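packing, badly

Flight is at some horrible hour and I have not started. Well. I've started a list. The list is on the back of the water bill.

So, Stultdale for nine days, Roya's wedding, then up to the lake with whoever is still speaking to each other. Everyone keeps saying it gets cold at night up there. In July! Marisol went in April and said she slept in her hat.

Bag limit is the other thing. Paid 60 dollars extra for a checked bag last time and I'm still mad. It's 2,278 miles, I could of mailed the stuff for less. This time one carry-on, one tote, done. Shoes are the problem. Shoes are always the problem. Wedding shoes, walking shoes, something for the lake that can get wet. Wearing the walking ones on the plane.

Things I forgot last trip: charger, tweezers, the actual gift. Gift is wrapped now and sitting by the door where I will trip on it.

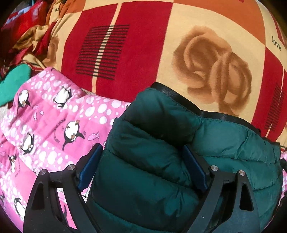
Photo: Silvana Trindade

Green puffer is coming, decided. It squashes down to nothing if you sit on it. The penguin quilt stays home, sorry penguins.

Still need: travel size toothpaste, cash for the shuttle, somebody to water the tomatos. Parisa said maybe. Maybe is not a yes, Parisa, call me back.

Also does anyone know if the Grollollow bakery is still open? Roya says yes, their website says nothing. Going to bed after one more load of laundry.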